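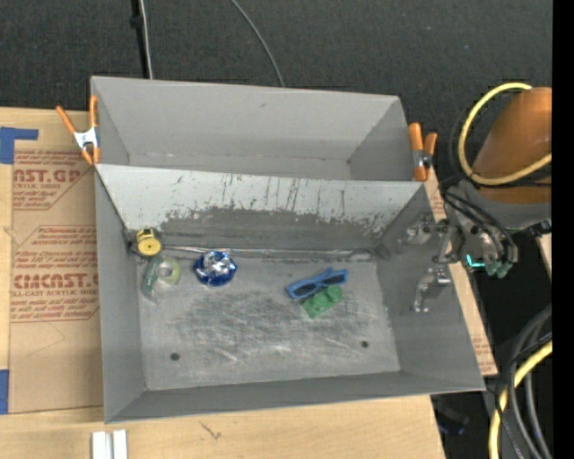 Night shift, bin two. Sunglasses still in.

Pollunine
a short story

Eleven at night and the arm would not take the sunglasses.

It took everything else. Tape measure, fine. The foil thing, fine, crinkled a bit. The green block it liked so much it went for it twice. But the blue glasses, no. It came down over them, thought about it, went back up and hung there over the side wall with its fingers apart.

"Again," said Cheng-en Chien.

"That's 309 tries."

"On the glasses?"

"On everything. Since lunch."

He wrote it down. He wrote everything down, in a spiral notebook from his old job at Brodier, the logo half picked off the cover. The shared shop was dark except for our bench. Someone's kiln ticking in the back room. October, no heat till the first.

The deal was 1,000 picks by Friday. Orkard would pay for the build if it could do that many out of a plain metal bin, mixed junk, no help. We had clamped the bin to stop it walking. We had named the arm Pollunine, which was the name of my sister's cough syrup when we were kids, or how I remembered it anyway. Cheng-en said a thing should have a name before you yell at it.

"Drop the height," I said.

"I dropped it."

"Drop it more."

"Then it hits the floor and you cry."

I did not cry. That was the other gripper, and it was 385 dollars, and I was tired.

He typed. Cyan light, steady. The arm swung in, slow, the yellow cable dragging its loop along after it. Down. The fingers closed on the bridge of the glasses and for a second they had it. Up an inch. Then one side slid and the whole pair tipped and dropped back next to the block, clack.

Neither of us said anything.

"Nomura would tape them," he said finaly. Nomura ran the bench before us. Taped everything. Left a drawer full of little blue ends.

"Nomura got a job."

"Yes."

I reached in and moved the glasses. Just a little. A thumb's width, so they lay flatter. Cheng-en watched me do it and the pen didn't move.

"That is help," he said.

"It's a nudge."

"It says no help."

I know what it says. I stood there with my hand in the bin and the arm over my hand and thought about rent, and the 24 emails, and my sister asking was it a real job yet. Then I tipped the glasses back the way they were. Or close. I couldn't remember wich way the lenses had gone.

"Write it down," I said.

He wrote it down. Long line, more words than I'd said. Then he turned the page.

"Again," he said, and I hit the key.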